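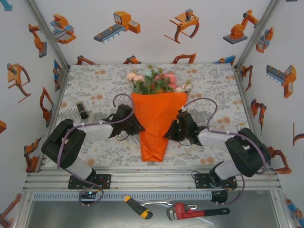 Veronica Iordache would fold the bottom before the sides every time, and she doesn't think tape belongs anywhere near the point. If the fold is right, she wrote, the ribbon does all the holding and the customer can open the thing without scissors.

Wrapping: point at the bottom or gathered and tied?
By Sibusiso Venter, November

sibusiso_v
OK, so Veronica got in before I could finish the post. The question is the one in the title. I've been doing bright orange paper on mixed bunches, pale pink roses, some blue and peach and white, with greens around the outside. I bring the paper down to a folded point at the stem end. My sister thinks it looks like a cone of fries and says I should gather it, tie it at the waist and let the bottom flare out.

I have the church hall table at Hesuvport again in the run-up to the holidays and I want to pick one way and stick to it. Last year I did over 200 and half of them were different from the other half.

pennyroyal
Gathered and tied. The point looks fine lying down on a table, but people don't keep them lying down. They put them in a bucket or lean them in the car footwell and the point crumples.

Veronica Iordache
It crumples if the stems don't reach it. Cut them so the longest ones sit right down in the fold and it keeps its shape. I leave the outer greens a little shorter.

greenhouse_dan
Disagree on the no tape part. I use one piece on the inside of the overlap, halfway up. Paper slides on paper. By the time you have the ribbon around it the left side has crept up and your rim is crooked.

Veronica Iordache
Then you're tying too late. Hold both sides in with the flat of your hands, then tie. If you need a third hand, put the ribbon down on the table first and lay the bouquet on top of it.

greenhouse_dan
I do put the ribbon down first. It still creeps. What paper are you using?

Veronica Iordache
The uncoated Mandico, heavy weight. I quit using the shiny kind.

greenhouse_dan
Well, there you go. Mine has a coating on one side.

sibusiso_v
Mine is from the Doherty warehouse, the roll is marked 641 and I don't know if that's a color or a weight. It takes a crease well. It also shows every crease you didn't mean to make, so if I fold it wrong the first time I have to start over with a new sheet.

mrs_alder
Save the bad sheets for the inside layer. You only see the top inch of it anyway. I put a plain sheet or a spoiled one inside and the good color outside, and the flowers stand up better with two.

pennyroyal
Two layers on every one gets expensive if you're making as many as he is.

mrs_alder
Not if the inside ones are scraps.

lowell_k
Does anyone else think the orange is a lot with pale pink? I'd go with cream or plain brown and let the roses do the work. Orange is what you look at first.

sibusiso_v
That's sort of why I picked it. They're on a table in a hall with gray walls and people need to see them from the door. I tried brown two years ago and they sat there.

pennyroyal
I like the orange. The light blue wouldn't show up much against cream.

lowell_k
Fair. I'd still drop the blue.

sibusiso_v
Another thing while I'm here – the table covering. I work on a cloth with a leafy sprig print and some round peachy dots. I like it because the paper doesn't skate around like it does on bare plastic. But it gets leaf bits and pollen in it and I'm shaking it out all morning.

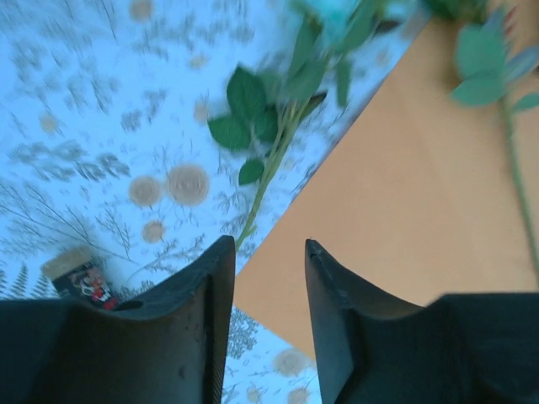
Sprig-print cloth.

greenhouse_dan
Nice cloth for selling off, I wouldn't wrap on it. Get an offcut of cutting mat or a piece of hardboard to work on and keep the cloth for the display end.

Veronica Iordache
Cloth is fine. I pin mine under at the corners so it doesn't drag. With a hard board I find the roses get knocked more when I roll the bunch over to do the second side.

mrs_alder
You shouldn't be rolling it over at all. Bring the paper to the flowers.

Veronica Iordache
I've rolled them for years without losing heads.

lowell_k
A print like that hides the mess pretty well, for what it's worth. My white one is hopeless by noon.

sibusiso_v
I'll try pinning the corners. As for the point, I made six each way after supper and stood them in a bucket in the hallway. The gathered ones took me longer, mostly fussing with the flare. I tied the pointed ones Veronica's way with the ribbon down first and no tape. One slipped. Probably my fault, I cut the ribbon short.

greenhouse_dan
Or it needed tape.

pennyroyal
What ribbon?

sibusiso_v
The Flornov cotton, narrow. I have a wider one somewhere and I'll try that next. Leaving them all in the bucket until morning and I'll look at the bottoms then.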